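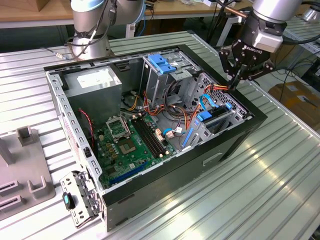

Can one policy learn to unplug and pull out PC wiring from cases it was not trained on?

On some of them. The policy trained on mixed cases now handles new layouts more often than the one trained on a single case, but it still has trouble where several wires cross. The rest of this report gives the detail for the second period of the Felora project.

Work done since the last report

In the first period we recorded operators driving the two arms by hand and trained a separate policy for each wiring task. The reviewers asked us to stop doing this and train one policy across all of them. We have done so. The training set now holds 1,271 demonstrations, all checked by Grażyna Adamczyk and Henryk Sowa for clean starts and finishes. A further 156 were recorded and left out, mostly for dropped force readings from the left arm.

The main change to the method is how a demonstration is cut up. Before, each one went in whole. Now we split it at the points where the gripper opens or closes, and the policy learns to predict which kind of piece comes next as well as the movement itself. Dorota Kubiak wrote the splitting code and it runs without hand labelling.

Test set-up

Each test starts with the tower case on its side and its panel off, and the operator stays out of the work area until the attempt ends. We count an attempt as a success only if the named bundle is free and no other connector has moved. This is stricter than the rule in our first report, where a shifted neighbouring connector was allowed, so the two sets of results should not be compared directly.

The hardest part is still the grasp on the wires by the right-hand drive cage. There is little room between the bundle and the metal, and the fingers have to close on the coloured wires near the top edge of the cage without catching it.
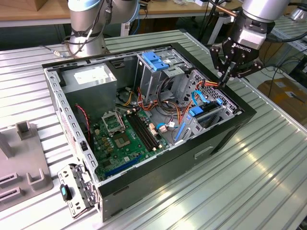

Results

We ran 126 attempts with the split-demonstration policy, of which 60 were on layouts missing from the training set. On known layouts it did better than the whole-demonstration policy in every task except the fan cable, where there was no clear difference. On new layouts the gain was smaller and came almost entirely from the power wires. Flat data cables remain weak. The usual failure is that the gripper takes hold too far from the connector and the cable bends when pulled.

We also tried giving the policy wrist force readings as an extra input. It stopped pulling sooner when a connector was stuck, but it also gave up on some that an operator would have freed. Lena Kalinowski is looking at whether a short wiggle before the pull would help.

Problems and delays

The replacement fixtures from Stumar came three weeks late and the first batch had to go back - the slots were too narrow for the brackets. We used the time to rerun the baseline, so the final date does not change. Sharing recordings with the Wysocka site has not started and is waiting for storage at their end.

Spending

Staff costs are on plan. Equipment is slightly under, as one spare gripper was not needed. We would like to move that money to operator hours and will send the form separately.

Next period

Record more flat cable demonstrations, with the grasp close to the connector. Repeat the new-layout tests with a second operator resetting the case. Francine Li will draft the methods paper and send it to Ukdale for comment before the December meeting.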